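November, shop notebook, finish trials continued

Started 7:40 a.m. Shop was at 61 degrees when I came in, up to 66 by ten. Humidity steady all morning, so I went ahead with the second coat on the Kudine panels.

Where things stand: the Fasik oil has had three coats and the Kudine hardwax has had one. The Fasik panels still smell. I can press a thumb into the thick spot near the end grain on panel C and leave a print. Panels A and B are fine. I think C got a heavier first coat – my fault, I was pouring from the new can and didn't wipe it back soon enough. I'll leave it in the set but mark it.

Sanding before this coat was 320 by hand, two passes, then a vacuum and a rag barely damp with mineral spirits. The older notes say to go to 400. I tried that on a scrap and the hardwax just sat on top and streaked, so 320 it is from now on. Please don't go back to 400 on these without writing it down.

Second coat went on at 10:15 with the white pad. Used far less than the first time. Buffed at 10:35. The edges took longer than the faces, as usual, and I had to go over the long edge of panel E twice.

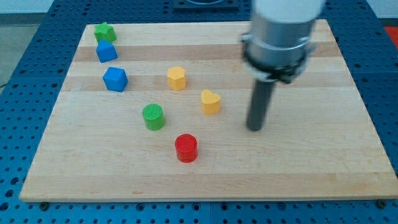

Water test on the Fasik panels, A and B only. Put down a teaspoon of tap water on each, covered with a watch glass, left it one hour. A showed nothing. B had a faint ring that I could see at a low angle under the bench lamp and could not feel. Checked again after lunch and it was gone. Did the same with vinegar and got a dull patch on both. The patch on B is still there at 4 p.m.

Coffee test put off until the Kudine has had its full 7 days. The can says light use after two, but last time we rushed it the numbers were useless.

Abrasion: the rub counter read 3,044 when I got to it. It should have stopped at 2,000. The stop switch had worked loose again, so the run on panel D doesn't count. Tightened the bracket and put a lock washer behind it. Ran it on scrap and it stopped where it should.

Villanueva order came in, pads and strainers only. The spirits are back-ordered. We have 70 ounces left in the big jug, plenty for this round. Pondik sent the wrong grit again – 220 in a 320 sleeve. Check the back of the sheet before you use any of it.

Oily rags are laid flat on the outside rail, not in the bin.

To do next:
Third coat on Kudine, same pad, same time of day if possible
Rerun D from a fresh panel
Look at the vinegar patch on B in the morning
Move the lamp, the glare is making the low-angle checks hard to read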